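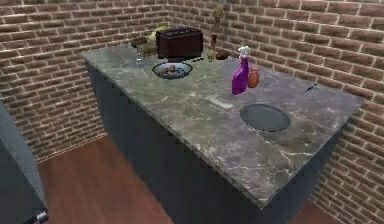 Kitchen island, marble top, with the default set of objects loaded.

Kisberg Rooms - data card

Kisberg Rooms is the simulation set put together by the student robotics club at Cliruvley for its fetch-and-place project. It holds 1,142 episodes, all rendered, all in brick-walled rooms with wooden floors. We started in April and froze this version before the end of term.

What is in it

Each episode has the camera images, the arm and base commands, and one line of text giving the task, such as "put the bowl next to the toaster." Of the total, 864 episodes are kitchen tasks. The rest are driving tasks, where the robot has to get from one part of the apartment to another and stop facing the right piece of furniture.

How it was made

Club members drove the robot with a game controller. Episodes were capped at 1,000 steps. Anything that hit the cap was thrown out, and so was anything where an object fell through the counter - a bug in our collision meshes that is fixed in the current scene files. Object positions are shuffled between episodes, but the furniture stays where it is.

Known problems

Small items near the back of the counter are hard to tell apart at the lower image size. Task text was typed by different people, so the same object can have two names. Driving episodes include many views that are mostly wall or cabinet side.

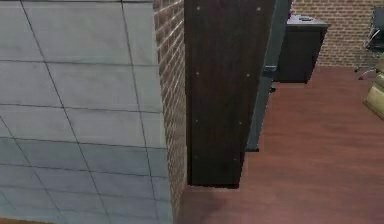

Buthelezi: I trained on the driving part for my class project and would keep those wall views in. When I filtered them out, my policy did worse at corners and kept turning too early. It would help to have a flag for them, though, so people can choose.

The flag is planned for the next version, under the column name near_wall.

Use

Free for class and club work. Please report broken episodes by number. Episode 1,417 in the old numbering is a duplicate and has been removed, so there is a gap in the IDs.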